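Teaching by doing, 245 times over

26 Oct 2019

I spent a day at Ironcombe last week being told that programming is finished. You don't code the arm any more, you just show it. Sit at the controls, guide it through spooning coffee beans into a mug, do that a few hundred times and let the software sort out the rest.

Kasun Nanayakkara, who ran the session, had 245 good demonstrations by the afternoon and wanted 1,000. I did nine of them. My first few were dreadful, and I asked if they'd be thrown out. Some would, he said. The ones where I dithered over the handle stayed in.
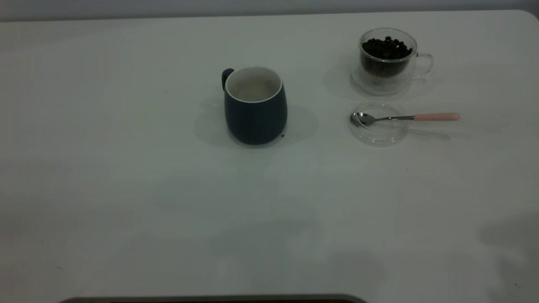
Beans, lid, spoon and mug at Ironcombe.

So what is it learning, my dithering? I've made coffee every morning of my adult life and I couldn't tell you how I hold a teaspoon. With a controller in my fist and no feeling in the fingertips, I was hardly an expert. I was a bloke driving a crane – badly – and the crane was taking notes.

Encarnación Ibarra reckons that's fine and the averages look after it. Maybe. She also told me the Etbridge lot collected over 2,000 runs in February, then swapped to a different coloured mug and had to go back for more. I'd have thought that was the bit to put in the brochure.

I'll go back when they've got their 1,000. I'm bringing my own mug, and I'd like to choose where it goes on the table.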